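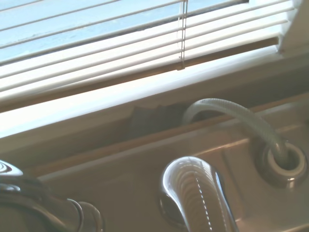
Tamel Community Fitness Program
Progress report to the Hong Fund, second period
Submitted by Ermira Nikolovski, Program Manager, 3/7/21

Classes have continued in Mirkville on the schedule set out in the grant agreement. During this period 107 residents registered, of whom 66 attended at least one class a week. The weekly timetable now has six classes: two of low-impact aerobics, two of mat Pilates, one of dance fitness and one of chair-based stretching.

Of the $4000 awarded for instruction, all has been committed. Instructor fees were paid monthly, and receipts are attached to the financial statement. No funds were moved between budget lines.

Attendance at the early dance fitness class fell below the level we had planned for. It was moved to the evening in October and has been full on most dates. The Gukura site opened later than agreed while the floor was being repaired. Its chair-based class is now running, and the sessions missed will be added to the end of the term.

Two instructors completed their first aid renewal. A third is registered for the next available course.

We request the Fund's approval to carry the Gukura sessions into the next reporting period at no added cost. A revised timetable will be sent once room bookings are confirmed.

This site uses cookies to improve your visit. Accept | Manage settings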